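Equipment Planning Meeting, Home Tasks Group
Minutes

Held in the second-floor meeting room, Castholm building, 2:00 p.m.
Chair: Mwajuma Kioko
Present: hardware, field collection, data review, purchasing
Apologies: software (sent written comments, taken under item 4)

1. Minutes of the last meeting

Accepted with one correction. The spare battery order was placed with Brorby, and the earlier minutes had it under Stometti. Purchasing will fix the file copy.

2. Hand-held grippers

Field collection reported that the bedroom tasks (folding, straightening covers, moving clothes) are taking more sessions than planned. The two-handed tasks need a matched pair of grippers, and when one unit goes in for repair the other sits in its case. The group agreed that from now on grippers will be budgeted and bought in pairs.

Purchasing has two quotes. Stometti is asking $700 per unit with fingers included. Owino is asking less per unit but charges separately for fingers and for the case, and will not hold the price past August. Hardware prefers Stometti because the mounting screws match what we already stock. Field collection had no strong view on the supplier but asked that the trigger be tried by people with small hands before any order goes in. Stometti will be asked for a loan pair.
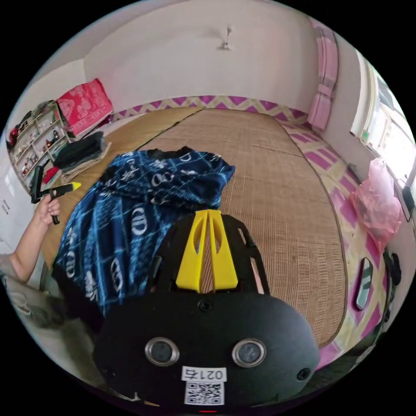 There was a longer discussion about fingers. Large thin cloth is the hardest thing on the current task list, and operators tend to press down on the bed surface to get hold of an edge. Hardware thinks this is what is wearing the tips. Field collection thinks some of it comes from the way units are packed between homes. Both will be looked at. In the meantime a box of 80 replacement fingers was approved at $300 for the box, to be charged to consumables.

The chair asked whether softer tips would help with cloth. Hardware has a test set but has only used it on the bench. It will go out with the next bedroom sessions and field collection will write up the results.

3. Labels and asset register

Data review again raised units that go out with worn or missing labels. When the code can't be read at the start of a session, somebody has to match the recording to the unit by hand. Agreed: every unit gets a number and a code on the body before it leaves the building, and a unit without a readable code stays on the shelf. Purchasing will order a tougher label stock. The register will get a column for the date a label was last replaced.

4. Storage and uploads

Software's written comments asked for larger memory cards and a second upload station. The cards were approved. The upload station was held over until the power supply in the back office has been checked. Data review noted that the present station is tied up most evenings and asked that this not slip past the next meeting.

5. Budget position

Purchasing reported $2117 left in the equipment line before today's approvals. One pair of Stometti grippers and the box of fingers can be paid from that. The memory cards will go to the data line. A second pair would have to wait for the next budget period, and the chair will put in a request for it.

6. Actions

Purchasing: request loan pair from Stometti; order fingers; order label stock
Hardware: check finger wear; send out softer tips
Field collection: trigger trial with operators; packing check
Data review: list units with unreadable labels
Chair: budget request for second pair

7. Other business

The cases from Brorby have arrived and two of the latches are stiff. Hardware will look at them before they are handed out.

Meeting closed at 3:10 p.m.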